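How to Paint a Single Wall in a Dark Color

Posted by Shirley Entwistle, January 17, 2024

This guide covers one interior wall, previously painted in a light color, going to a charcoal, navy or deep green. The method is the same for drywall and old plaster. Allow two days.

What you need

Tinted gray primer
Dark wall paint, matte or eggshell
9-inch roller frame and two 3/8-inch covers
2 1/2-inch angled brush
Painter's tape
Lightweight filler and a flexible putty knife
Sanding sponge, 200 grit
Drop cloth
Damp rags

Step 1. Prepare the wall

Remove outlet covers and picture hooks. Fill the holes, let the filler set, and sand flush. Dark paint shows ridges that white paint hides, so check the surface with a flashlight held flat against it. Wipe off the dust with a damp rag and leave the wall until it is dry to the touch.

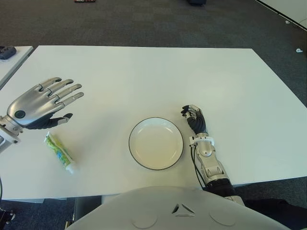 Small nail holes take one pass of filler. Anything wider than a pencil takes two, with sanding between them. Spot prime every patch before priming the full wall, or the patches will dry duller than the rest.

Step 2. Tape the edges

Run tape along the ceiling line, the baseboard and both side walls. Press the edge down with the putty knife. On textured walls, brush a thin line of the side wall color over the tape edge first. It fills the gaps, and the dark color then has nowhere to bleed.

Step 3. Prime

Ask for the primer to be tinted gray. White primer under navy usually costs an extra coat. I used Stancombe gray base on my own wall. One coat was enough.

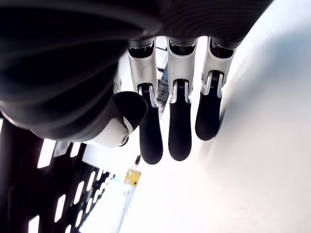
Leave the primer for as long as the can says. In November, with the heating low, mine needed overnight.

Step 4. Cut in and roll

Brush a 2-inch band around the edges, working in sections 30 inches wide. Roll each section while the band is still wet. Load the roller evenly, start in the middle of the section and spread outward, then finish with light strokes from ceiling to floor. Do not go back over paint that has begun to set. The roller marks will show at an angle to the window. 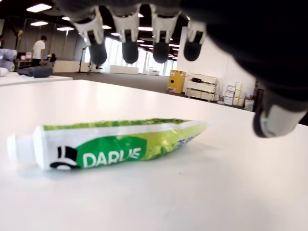

Toothpaste tube on a white tabletop, cap to the left.

Step 5. Second coat

The first coat will look streaky. Leave it alone and apply the second after the recoat time on the can. Reds and some greens need a third.

Room temperature should stay between 50 and 70 degrees. Above that, the edge dries too fast to blend.

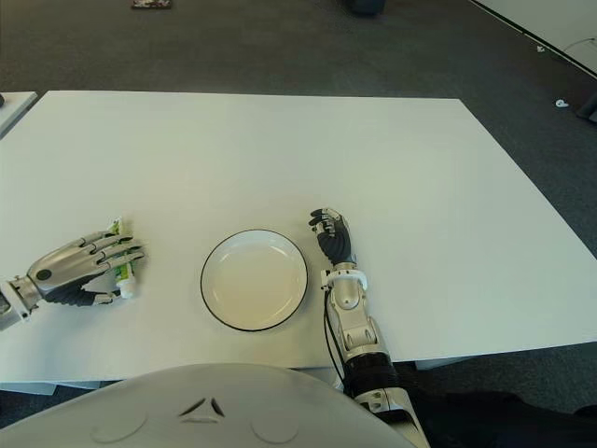 Step 6. Remove the tape

Pull the tape while the last coat is still slightly soft, back on itself at 45 degrees. If the paint has hardened, score the line with a utility knife first. Touch up with the angled brush.

Keep a small jar of the leftover paint, labeled with the color code and the room. Matte dark walls scuff easily and cannot be scrubbed. Wait 30 days before washing or hanging anything heavy.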